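Before You Buy a Robot for the Kitchen or the Bench: Money Tips from a Doubter

Filed under: Workshop and Kitchen, Buying Advice
By Efa Humphreys

I get asked about robot arms more than I get asked about dishwashers now, and the question is nearly always the wrong one. People want to know which one is best. I want to know what they think it's going to do between breakfast and lunch, and whether they've priced that up. Most haven't. They've watched a short video in which an arm puts a cup on a plate, and they've decided the rest is details.

The rest is where your money goes. So these are my tips for anyone with a home kitchen, a teaching kitchen, a small shop or a bench in the garage who is thinking of spending real money on an arm. I've helped plan a few of these purchases and talked two people out of theirs. Both of them still speak to me.

Write the job down first

Take a sheet of paper and write one job on it. "Help in the kitchen" is a wish. "Move clean cups from the rack to the second shelf" is a job. Add how many times a day it happens and how long it takes you now. If the answer is four minutes a day, look at that number for a while before you look at any price list.

Then write down what goes wrong when you do the job yourself. A wet handle, a drawer that sticks, a lid somebody put back crooked. You fix those things without thinking. The arm won't, unless somebody has spent time on it, and that somebody has to be in your budget.

The price of the arm is not the price

When I helped with the Nkosi kitchen plan, the first draft of the budget had a single line in it. It said "arm." By August it had eleven lines, and the arm was less than half the total. Go through this list and put a figure next to every item, even if the figure is a guess:

The arm
The gripper, often sold separately
Spare gripper fingers or pads
Camera and the bracket that holds it
Controller or computer
Stop button, if it isn't in the box
Table or stand that doesn't wobble
Cable clips, sleeves and an extra power strip
Shipping, and shipping back if it has to go for repair
Software fees after the first year
Your own hours

That last line gets left blank by everybody. Fill it in. Pay yourself whatever you'd pay a decent helper.

The yearly software fee deserves a phone call. Ask what still works if you stop paying. I asked Gitix this and got three emails back before I got an answer. I'm not saying it was a bad answer, only that a simple question shouldn't need three emails.

Measure the table, then measure it again

Reach is given as a single number in the brochure, and it's measured with the arm stretched out straight. An arm stretched out straight is no use for picking up anything with care. Plan to use the middle part of the reach and treat the far part as a bonus.

Cut a piece of string to the length the seller quotes, tape one end where the base will go, and swing it around your table at full length. Then do it again at two-thirds. Mark both with painter's tape. Everything you want handled should sit inside the smaller line. If it doesn't, you need a smaller job or a bigger arm, and the bigger arm has a bigger price and wants a stiffer table.

Leave space behind and to the sides too. Elbows swing out. So do cables. I allow a hand's width past anything that moves, then I allow another one.

Check the door width while you have the tape measure out. I wish that tip weren't based on experience.

Ask what it can lift with the gripper on

The lifting figure is usually for the bare arm. Take off the weight of the gripper, then the camera, then whatever bracket holds the camera. What remains is what you can pick up. In one quote from Marnitz, the gripper and camera used up so much of the allowance that a full bottle of cooking oil was out of the question. The empty bottle would have been fine.

Weigh your own stuff on the kitchen scale. A full jar, a small pan, a bag of flour. Write the weights next to the job on that sheet of paper.

Don't believe the percentage

A seller will tell you the arm succeeds some large share of the time. Ask: out of how many tries, with what objects, set down by whom, and what counted as a success? If it dropped the cup and picked it up again, was that one success or one failure and one success?

Even a good rate hurts when you do the sums. Say the task is done 1,000 times and it goes wrong once in every 100. That's ten messes, and you're the one with the cloth. Now suppose each mess takes you longer to clean up than it would have taken to do the job by hand. I'll let you finish that one.

The only rate I care about is the one measured on my things, on my table, under my lights. Ask for a trial. Some sellers will lend a unit for a fee, and it's the best money in the whole project. Nastico let us have one on loan and took the fee off the final price, and I'll give them credit for that even though I thought their cables were too short.

Practice cheap

Don't start with your good dishes, a hot pan or anything with a blade. Start with play food and play dishes, and stay there longer than you'd like.

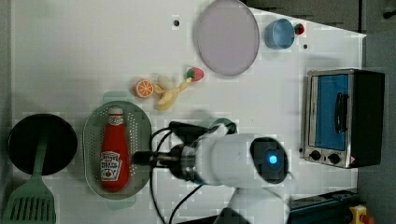

A kitchen play set costs very little and gives you a surprising amount of trouble to work through. Flat things are hard to get hold of. Round things roll. A bottle lying down is a different job from a bottle standing up, and a spatula that's resting across something will slide the moment it's touched in the wrong spot. You'll learn all this for the price of a takeout dinner, and the cleanup is picking toys off the floor.

What play food won't teach you is weight, heat, grease or water. A toy tomato ketchup bottle tells you about shape. It tells you nothing about a real one that's half full, with sauce down the side. So budget for a second round of practice with real things, and don't let anyone call the project finished after the first.

Count the hours as you go. On one small job, a single pick-up-and-put-down, we logged 84 hours before I'd have let it run with a person merely sitting nearby. We logged 1,068 tries in that time. I kept the tally in a school notebook because I didn't trust the screen, and the notebook was right twice when the screen was wrong.

Budget for the stop button and the person next to it

Every setup needs a stop button you can hit without leaning past the arm. Put it where your hand goes when you're startled. Try it before every session, and I mean press it, don't just look at it.

For the first months there has to be a person close enough to use it. That person can't be making soup at the same time. If your plan says the robot frees up an hour a day, and the plan also needs somebody to watch it for that hour, you've spent a lot of money on something to watch.

Small things that save money

Put non-slip mat under bowls and trays before you blame the gripper.

Buy two of every cup and plate you train on. When one breaks or gets borrowed, you don't want to start over with a different shape.

Fix your lighting before you buy a better camera. A plain lamp that stays put, with the blinds down, solved a problem that one seller wanted to cure with an upgrade.

Mark the table where things go. Little dots of tape or marker are enough. You'll want to put things back in the same spot, and later you'll want to put them in a different spot on purpose and know how far off you were.

Wipe the camera cover at the start of the day. Kitchen air is greasy.

Keep the boxes and the foam. Repairs travel in them.

Tie cables with the hook-and-loop kind, loose enough that the wrist can turn all the way. Move the arm slowly through its full range and watch the cable the whole time. If it pulls tight anywhere, fix it now.

Used equipment

Used can be a good deal. Ask for the hours run, ask for the reason it's being sold, and ask to see it move with a weight in the gripper. Listen to it. Then find out whether the maker still sells parts for that model and whether the software license can be passed on to you. Sometimes it can't, and the bargain stops being one.

If the seller can't find the power supply, walk away.

When I'd say yes

If the job is dull, the same every time, and takes up more than an hour of somebody's day, I'll look at the numbers with you. If you want to learn how these machines work and you're happy to call the cost a course fee, that's fine too, just put it under education in the budget and leave the savings column empty.

If it's for unloading the dishwasher, get a second dishwasher. One clean, one dirty, swap over. I've priced it both ways.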